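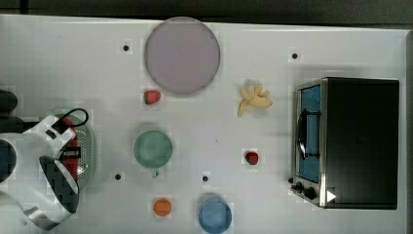

Bench at Futville with the play kitchen laid out, arm over on the left.

Support > Pick & Sort > Arm pauses and assists > Open

Hi Trakthorpe team, me again! Reopening this one under the same ticket so you've got the history in one place. Short version: the arm at our returns bench is still stopping and calling for a person when it gets to the bottle in the green tray, and it's now eating up enough of everyone's shift that I'd like to sort it properly before we put a second bench in.

For whoever picks this up and hasn't dealt with us before, we're Ovora, we hire out toy sets to daycares and kindies, and the Futville depot is where everything comes back to be checked. The play kitchen is our most popular set by a mile (2,014 hires last year, and I swear every one of them came home with a sticky banana). The arm's job is to work through the loose pieces so we can get on with the cleaning and repairs. Ouali is the software that runs the job list on our side.

What happens: the job starts fine. Fruit is fine. Plates are fine, even the big lavender one I was worried about. Then the arm goes over to the tray, hovers, and Ouali throws "target uncertain, assist requested". The light on the post goes amber and the buzzer goes off. Somebody walks over, looks at it, presses Accept, and away it goes as if nothing was ever wrong. Over the last fortnight we logged 28 of these, all on the bottle.

What I've tried so far:

1. Restarted the cell from cold. No change.

2. Redid the table calibration with your guide open next to me. It passed first go, and then it paused on the very next bottle. Charming.

3. Swapped in a different bottle from the spares bin. Same thing.

4. Took the bottle out of the tray and put it straight on the white tabletop. No pauses at all in 11 runs! I got very excited about this and told everyone.

5. Put it back in the tray. Paused.
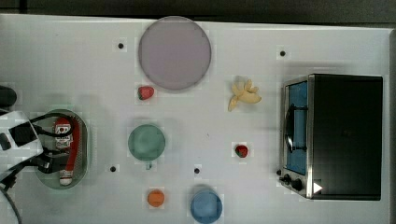 So my money is on the tray, or on the two of them together. The tray is full of little holes and has a rim all the way round it, and I wonder if the software has trouble working out where one thing stops and the next one starts. I'm a depot supervisor and not a vision person, so please laugh privately if that's way off.

I also want to put the people side of this on the record, and I know it isn't strictly a fault report. When we did the kitchens by hand there were two of us on the bench, chatting, with the radio on, and if a piece was chipped you'd spot it while you were moving it. Now there's one person minding the arm and also doing the wash-up at the far sink. That's fine when it runs. I like it, my wrists like it, and Hina Talpur has finally had time to set up the repair corner she's been on about for years – she's fixing toaster oven doors we used to throw out. But every time the buzzer goes, whoever's on the sink has to strip off wet gloves, walk the length of the room and press a button to agree with a machine. By mid-afternoon you start pressing Accept before you've properly looked. I caught myself doing it. I don't love what that says about the check we're meant to be doing.

Things I'd like from you, if any of it is possible:

– a way to see what the arm thinks it's looking at when it pauses, on the screen at the sink

– an option to skip the bottle, carry on with everything else and come back to it at the end, so the calls for help arrive in one lump

– a quieter buzzer. Please. It's the same note as the dryer and we've all walked to the wrong one.

I've exported the Ouali log and attached it. It's 2,496 lines, sorry, I couldn't work out how to filter it. Search for "uncertain" and you'll find our little collection.

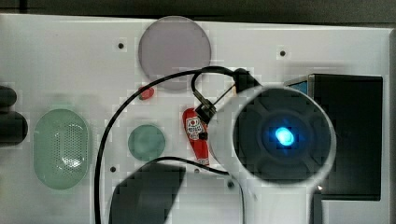
Posted by Noreen Sial, Ovora (Futville depot)
April 8, 2026

Update to the above, same day. Your support line rang back while I was at lunch and left a message asking three things, so I'll answer them in here.

Cables: yes, the black ones near the top of the arm still have slack in them and loop over the bench. I ran a job slowly and watched from the side the entire time. I didn't see them snag on anything, but I can't tell you whether one passes between the camera and the bottle at the wrong moment. Would that do it? If so I can try the cable clips that came in the box, just tell me where you want them. I'm not keen on guessing and ending up with something pulled tight.

Lighting: ordinary ceiling lights, same ones we've always had, no window on that side. The arm does throw a decent shadow when it leans across, especially down towards the front of the bench. I tried one run with the desk lamp from the office and got a pause anyway, though the lamp was pretty feeble.

Label: the bottles have a white label on them, and some of the older ones are scuffed. Hina reckons the newer labels are slightly bigger too. She's going to dig out one of each so I can run them back to back, and I'll add the results when I have them.

We've got the second bench pencilled in for May, and the team have asked me (fairly!) whether that means one person minding two buzzers. I've told them I won't sign off on it until this ticket is closed. In the meantime we've gone back to lifting the bottle out by hand before each job starts, which takes a few seconds and keeps the peace. Please leave the priority where it is and ring the depot number, the office phone is still playing up.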